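The Night Shift: a small label, a slow record and the best drummer I've heard in years

I first heard Flevari through a wall. I was staying above a bar, trying to sleep off a long train journey, and somebody downstairs kept playing the same four bars on what sounded like a marimba with a cold. By the third go I was sitting up. By the sixth I had my shoes on.

It was the band soundchecking, five hours early, because their guitarist Maëlle Bélanger gets twitchy if she hasn't heard a room empty. I bought a lemonade and pretended to read a newspaper. They must have known I wasn't reading it (I never turned a page) but they let me stay, and I've been a bit of a bore about them ever since.

So when their label, Kakow, rang to ask if I'd like to spend a couple of days with them while they finished their second album, I said yes before I'd asked where it was. It was a long way away, up a hill, in November. I'd do it again tomorrow.

The first album, Hirano, came out on 300 copies of vinyl and sold out over one summer, mostly from a suitcase at the side of the stage. If you've got one, hang on to it. It's a lovely, lopsided thing: cumbia basslines, a bit of old surf guitar, and keyboards from Aoi Kuroda that wobble in and out like a radio in a moving car. You could dance to about half of it and the other half was good for washing up. I mean that kindly. I do a lot of washing up.

The new one is called Zatent and it's a different animal. It's slower for a start. There are 13 songs and the first proper chorus doesn't turn up until the fourth, which takes some nerve. Zulmira Serrano, who sings and writes most of the words, told me she'd got tired of being cheerful on purpose.

"People would come up after gigs and say, oh, you're such a happy band," she said. "And I'd go home and look at the lyrics and think, which bit?"

She's got a point. The best song on Hirano is about a flood.

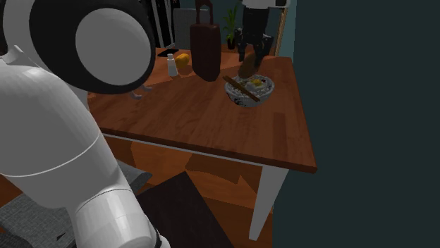
Up the hill

Kakow is run by Hideaki Oshima, who used to cut dance singles for other people and now mostly puts out whatever he likes. The studio is on the top floor of his house. You go up past the kitchen, so everybody who records there ends up smelling faintly of onions, and the singer's booth is a cupboard with the shelves taken out. He's very proud of the cupboard. He made me stand in it and clap.

I'd expected to be in the way, and for the first afternoon I definitely was. They were working on a song called Tin Boat, or rather on eleven seconds of Tin Boat, the bit where the drums drop out and come back in behind the beat. Itsuki Hirose played it, listened, shook his head, played it again. I honestly couldn't hear what was wrong with any of them! Then he did one that made the hair on my arms stand up, and the whole room went "oh", and I understood that the other ones had been rubbish after all.

Hirose is the secret of this band, I think. He joined between the two records and he plays as if he's got somewhere to be but has decided to walk. There's a trick he does with the rim of the snare, very light, just ahead of where you want it, and once you've noticed it you'll hear it all over the album. He learned by playing along to his aunt's bossa nova tapes, one of which ran fast, and he still thinks the fast versions are the right ones.

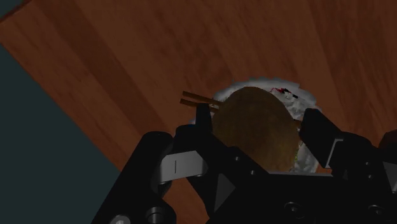

White plate with a frilled rim on a wooden tabletop.

Supper was late both nights and the talk was all records. Kuroda wanted to tell me about the organ she'd found for the slow songs, a home model with a drum machine built in, which she'd bought off a retired dance teacher. It has a setting marked Beguine that she's used on three tracks. Bélanger thinks that's two too many. They argued about it happily through the soup and were still at it when I went to bed, and the next morning Beguine had crept on to a fourth.

What I like is that you can hear those arguments on the finished album. Salt Road starts out as Bélanger's song, all scratchy guitar and a riff that goes round like a dog settling down, and then at the two-minute mark the organ comes in and simply takes it off her. She gets it back at the end. Low Season goes the other way. It's nearly all organ until a guitar solo that lasts four notes, and I've played those four notes to everyone who has come round to my house this month.

Not all of it works. Paper Moths is pretty but it's two verses too long, and there's a spoken section on the title track that I've already started skipping. Serrano whispers it very close to the microphone and I just want to give her a glass of water. But the last three songs run together without a gap, and by the end of them I'd forgotten to write anything down, so you'll have to take my word for how good they are.
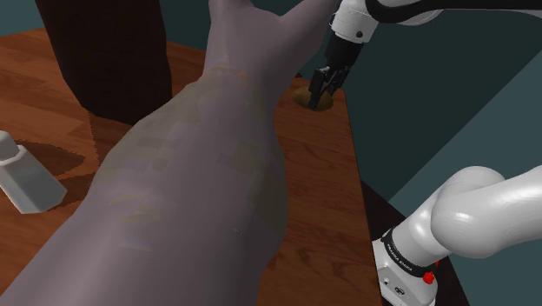
Picture courtesy of Kakow

On my last evening they played the whole album through from the top, 36 minutes, with the lights off. Oshima does this with every record he puts out. He says that if anybody reaches for a lamp he'll change the running order. Nobody did, though Kuroda got up once, banged her shin on the drum case and said a word that isn't in any of the lyrics.

Afterwards I asked Serrano whether she was worried about losing the people who liked the happy band. She thought about it for a while, pulling her sleeves down over her hands.

"They can dance to it," she said. "They'll just have to dance slower."

There's a short run of shows planned for the spring, small rooms again, with Hirose's aunt coming along to one of them to sing on Tin Boat. The suitcase will be there too, by the side of the stage, and Oshima says they're pressing more this time. He wouldn't tell me how many. I'd get there early, and if you hear somebody playing the same four bars over and over, go in and order a lemonade.

Zatent by Flevari is out on Kakow in the new year.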